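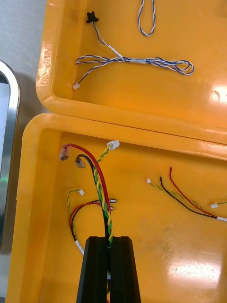

Parallel fingers on wire harnesses: Prorora vs. the stock Barkden set

Forum: End Effectors and Tooling
14 replies, showing 1-11

rmarchuk
Started this topic in May

I've been asked to pick fingers for a harness handling cell and I'm not buying what either vendor is telling me. The job is moving small harnesses from one yellow tray to the next. Short pigtails, a red and a black with crimped terminals, a yellow-green twisted pair with a little white connector on it. There's a second family in blue and white, also twisted.

Fingers on the arm are the plain black parallel ones with the angled tops. The Prorora rep wants us on their soft pads at $628 a pair. Barkden says the stock fingers are fine and sent me a chart. The chart was made with a steel rod. I don't move steel rods.

Has anybody run either one on real cable, for longer than a demo?

yvette_mac

Ran the soft pads for a winter. They grip well. They also pick up every bit of lint and cut strand in the tray and then they don't grip well. I'd wipe them at lunch and again before the second shift. The rep had told me they were maintenance free.

Where are you clamping? In your picture the bundle is pinched with a white label or sleeve right in the gap. If that's your normal grab point, your numbers are going to be about the sleeve and you'll learn very little about the wire.

rmarchuk

Fair point. I've been aiming for that spot on purpose, it's where the branches come together so everything follows. Grab any higher and you get the red and the twisted pair and the black stays home.

hkamata

I disagree with Yvette on the grab point. The gathered part is the only repeatable feature on a harness like that. The ends go wherever they want. If the test is about moving the part, test the part where you'll be holding it.

Where I agree is that 628 for two pieces of rubber is silly.

yvette_mac

I didn't say don't grab there. I said don't publish a pad comparison from there. Two different questions.

Prorora_fan_no1

We've got six cells on Prorora pads and zero complaints. Stock metal fingers will nick insulation sooner or later. Pay for the good ones once.

rmarchuk

Six cells doing what? And how did you check for nicks - under magnification, or did someone look at them over coffee? Not trying to be rude, I've just been given this same sentence by three people and none of them had a cut sheet.

Prorora_fan_no1

Doing battery leads. Visual check.

eldana_l

Battery leads are a lot fatter than what's in that tray, so I wouldn't carry that over.

We did a small comparison at Gamudar last year. Bare metal fingers, 400 picks per force setting, same operator loading the tray. Dropped parts went down as force went up, as you'd expect, and then at the top setting we started seeing flat spots in the insulation. No nicks on any setting. The soft pads dropped fewer at low force and the difference was gone by the middle of the range. I came away thinking most people buying pads haven't touched the force parameter.

Two warnings. Our parts were single cables with no branches, and we gave up on tangles completely. A tray with several harnesses lying in it is another animal. You can have a perfect grip and still lift the neighbor by its loop.

rmarchuk

That's the first set of numbers anyone has given me, thank you. And yes, the neighbor problem is real. I've got one lying on either side of the one being held, same colors, so the camera has a fun time too.

Which brings up the other thing. The wrist camera. Wojcik says their detector "handles deformable parts out of the box." With the overhead lights on I get a big white patch on the tray floor, and I don't see how it's going to find a white connector in that. Anybody?

shazia_s

I've used it. It handles deformable parts that are dark, matte, and alone.

Do yourself a favor and sort out the lights before you spend a dime on software. Shiny plastic under bare overheads is going to glare whatever you run. We put a diffuser over the cell and moved the lamp off to one side. Cost us under $300 and did more than the license did. We also went to a matte liner in the tray, but your quality people may not like that.

One more thing I noticed in yours. There are a couple of small silver pins lying loose in the lower tray, right next to the bundle. Are those supposed to be there? If a soft pad closes on one of those you'll have a hole in your $628.

hkamata

Good eye. With metal fingers a pin in the gap just means a bad grip and you'd probably see it in the position feedback. With a soft pad I'm not sure you'd know.

rmarchuk

I'll ask the bench about the pins. They aren't on my parts list.

Plan for now: stock fingers, sweep the force like Eldana did, 400 a setting, and log the grab point separately so Yvette doesn't yell at me. Lights first. I'm counting a lifted neighbor as a failure even when the target makes it across, and I know for a fact Barkden doesn't, I asked.

Prorora_fan_no1

You'll be back for the pads.

rmarchuk

Maybe. Send me a pair and I'll put them through the same run, and I'll post it whichever way it goes.

yvette_mac

Log when you wipe them too.

Page 1 of 2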